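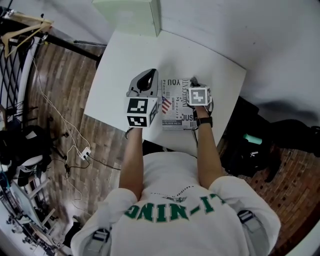

HOBBY TALKS | COLLECTING

Print this page | E-mail to a friend
Shares: 10 | Comments: 3

Speaker notes -- "What's a short print worth?"
Zsolt Bozsik, December club night

Start with the Widness box. Hold it up, don't open it. Ask who paid full price. Wait for hands.

The sell sheet promises one autograph per box and "rare parallels." Rare compared with what? Widness gives no print run for the base set, so the word means nothing to me. Read the line out loud, slowly.

Slide 2. Numbered cards. The Altusar hockey set has a silver parallel numbered to 200. Sounds good. But there's also a blue, a red, a gold and a "frost" version, each with its own numbering. Add up every version of the one goalie card and you get 2,314 copies. Let them look at that number for a bit. Then ask if the silver still feels scarce.

(Orsolya Bodnár will object here -- she likes the frost. Let her. She has a fair point that some people just want the colour.)

Slide 3. Grading. I sent the same Takács rookie in twice, cracked out of its holder in between. Two different grades. One card proves very little, so say so before someone else does. Still, I'd like to hear why we pay extra for half a point.

Slide 4. The Asitz price guide. Where do its prices come from? Asking prices, as far as I can tell. A seller can ask whatever he likes. Look up finished sales and write down the date.

If there's time: redemption cards. I'm still waiting on mine. Skip if we're past 8:30.

Questions. Someone will ask what to buy. I don't do tips. Pass the Widness box around and get it back before the break.

E-mail this page | Print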